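I signed up for the Tisuvent open day mostly to see if they still let visitors near the clean room. They do, sort of! You stand behind a long window while two people in hoods take dead hard drives apart on the other side, and I could have stayed there all afternoon.

Tisuvent does data recovery for small businesses and for people like me, who once lost a whole folder of tax papers (don't ask). Our guide was Kamol Inthanon, and he was great with the basic questions. Stop using the drive the second you notice files are gone, he said, and please don't install the recovery program on the same disk. I've done exactly that, so I kept my mouth shut.
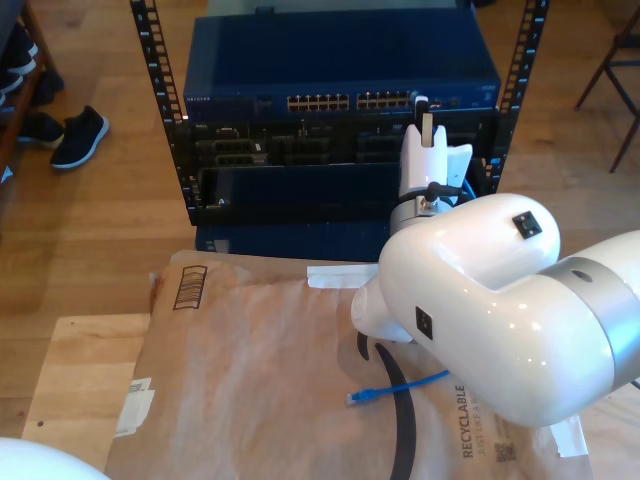
Itziar Goicoechea
Contributing writer, backup and storage
20 Jul 2023

After the window we got a demo of Jikell, their undelete tool. Sunee Petchrat wiped a 60 GB partition in front of us and ran the deep scan while she talked. It came back with 364 photos, and 322 of them opened fine. The rest were gray halfway down or had lost their names. She didn't hide that, which I liked – she just scrolled through the bad ones and told us a paid version wouldn't have saved those either.

The free version of Jikell stops at 2 GB, by the way. Fine for a thesis, not much use for a wedding video.

Then coffee, and a long line for it. I got talking with a man who runs Udumia on all his office machines and swears by it, so we compared horror stories about zip files that won't open (his was worse, it was the payroll).

The last talk was about encrypted laptops and it lost me a bit. Too many slides, and the mic kept dropping out. The short version was to keep your recovery key somewhere other than the laptop. Mine is now on paper in a kitchen drawer.

They're planning another open day in January. Parking is behind the building, and the side door is the one that's open.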